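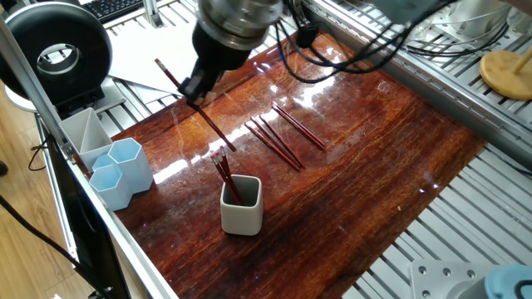

Umside Tabletop Learning Kit

The Umside kit is the software and training package our customers at Belport asked for - a way to teach an arm a small sorting job by guiding it through the motions by hand, without writing a line of code. It grew out of research by Yamila Quezada and her group, and we're so pleased to be able to offer it to other labs and classrooms at last!

Her method is called Peng, and it learns where to hold a thing and where to let it go as two separate skills, so you can swap the pencils for brushes, or one cup for another, and keep most of what the arm has already learned. In the group's own tests it needed 200 guided runs to learn a new pencil-and-cup job, where their older method needed 1000. Long, thin objects lying close together are still the hardest case, and the handbook has a whole chapter on them (do read it first).

Included: the Peng software, 400 recorded runs to start from, 11 practice jobs and the printed handbook. Arm, gripper and table are sold separately - ask us about the Rirnstead frame if you need one.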